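Schlafprotokoll, Teil 4: Grübeln nach Feierabend

1. Mai 2026

Seit Oktober protokolliere ich abends, wie lange ich nach dem Hinlegen noch über die Arbeit nachdenke. Erfasst sind 150 Nächte, Lücken durch Urlaub und eine Erkältung. Der Median lag anfangs bei 87 Minuten. Die Werte trage ich in Ratetti ein, Export als CSV.
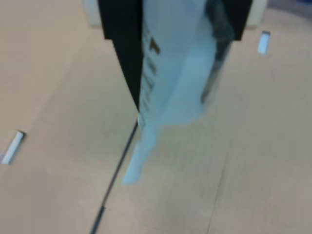 Hellblau und Weiß über Beige, unscharf.

Geändert habe ich nur eine Variable: Um 20 Uhr schreibe ich offene Punkte auf Papier, danach bleibt der Rechner aus. Insgesamt kamen 564 Einträge zusammen. Die meisten betrafen Termine, erstaunlich wenige den Konflikt im Team, den ich für die Ursache gehalten hatte.

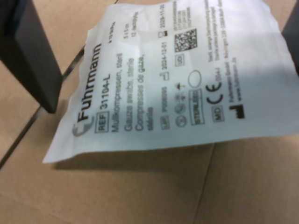 Sterilbeutel auf Wellpappe.

Atemübungen nach der Anleitung von Murkura hatten bei mir keinen messbaren Effekt. Kaffee nach 15 Uhr dagegen schon, in der unerwünschten Richtung. Eine Kontrollgruppe gibt es naturgemäß nicht. Als Nächstes lasse ich die Liste vier Wochen weg und messe weiter.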